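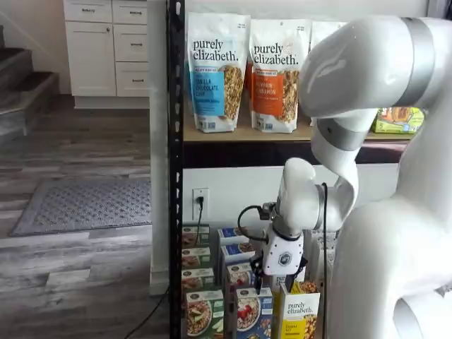 Bay 2, Monday, mid-morning. Granola pouches on the upper board, small cereal and oatmeal boxes on the lower shelf.

Siltgate dry goods room, shelf notebook
Entry for Monday, continued from the September pages

Purpose of entry: to record the present arrangement of Bay 2, the reasons for the change from the previous arrangement, and the points still open before the Osholm count.

Upper board. The purely elizabeth pouches are now kept here, standing upright and facing out. Vanilla Chocolate Chip is at the left, with Pumpkin Cinnamon next to it. Under the old plan, the pouches were laid flat in a bin on the floor of the room. They creased at the corners and the flavor names could not be read without lifting each one. Standing upright, they can be identified from the doorway, and the clear window on the Vanilla Chocolate Chip pouch allows the contents to be checked at the same time.

Pouches do not stand as firmly as boxes. The base should be opened out fully by hand and the contents tapped down before a pouch goes on the board. A pouch that leans is to be taken down and reset. It should not be propped against its neighbor, as this was the cause of the row collapsing twice under the old plan in Bay 4.

Lower shelf. Small boxes are stacked flat, one product to a column. The green-and-white boxes are at the left and the blue-and-white boxes with the berry picture are beside them. The yellow purely elizabeth box stands upright in front. Columns of flat boxes use the depth of the shelf well and stay square if the bottom box is sound. Any box with a crushed side goes to the top of its column and is used first.

The shelf is tightly filled. This is acceptable for storage but slows down picking, particularly when the item wanted is at the bottom of a column. A trial of shorter columns is proposed for the next rearrangement. It would require moving the oatmeal overflow to Bay 3, which is at present reserved for the Badeseo delivery. No change will be made until that delivery has been received and put away.

Outlet. The wall outlet behind this bay falls in the open space between the two levels. The lower shelf is not to be stacked so high that the plug is covered or pressed. Staff filling the bay from the front should look for the cord first and keep boxes clear of it. The same rule was entered for Bay 5 in the spring and has worked without difficulty.

Labels. The shelf-edge labels ordered through Majimbun have not been put into use for this bay. The sample strip was tested on the dark front edge of a spare board and lifted at both ends overnight. A second strip, applied after the edge had been wiped with alcohol and left to dry, held for the rest of the week. The second method will be used. Label wording is to follow the name on the package exactly, including the lower-case brand name, so that the shelf, the stock sheet and the product agree. The earlier sheet had the pumpkin flavor entered under three different names, and part of last month's correction consisted only of merging those lines.

Stock sheet. The sheet for the whole room closed at 1259 units before the rearrangement. Of these, 512 are breakfast items, counting pouches and boxes together. The remaining difference against the Osholm figure has been traced to a carton entered both on arrival and again on unpacking. The second entry has been struck through and initialed. Bay totals are to be entered once only, at the time of shelving.

Weight. The boards in this room are treated as carrying light goods only. Canned goods and glass jars remain on the floor-level racks by the door, and no exception is to be made for short-term storage. A case of jars was left on an upper board in Bay 6 for two days in September, and the board has been set aside for inspection.

Date rotation. Older stock to the front on the upper board, older stock to the top on the lower shelf. Both were checked when the bay was filled. One pouch with an early date was moved to the kitchen shelf for immediate use.

Open points:
1. Confirm the arrival of the Badeseo delivery and release Bay 3.
2. Apply label strips to Bays 2 and 3 on the same day, using the alcohol wipe.
3. Decide whether oatmeal and cold cereal should share a shelf. The present view is that they should, as the boxes are close in size, but the kitchen has asked for oatmeal to be kept lower and nearer the door.
4. Replace the missing shelf clip in Bay 6 before the board is returned.
5. Send the corrected sheet to Osholm with the struck line left visible.

Added at 4:30: kitchen has agreed to leave the oatmeal where it is until the count is finished. Point 3 carried over to the next entry.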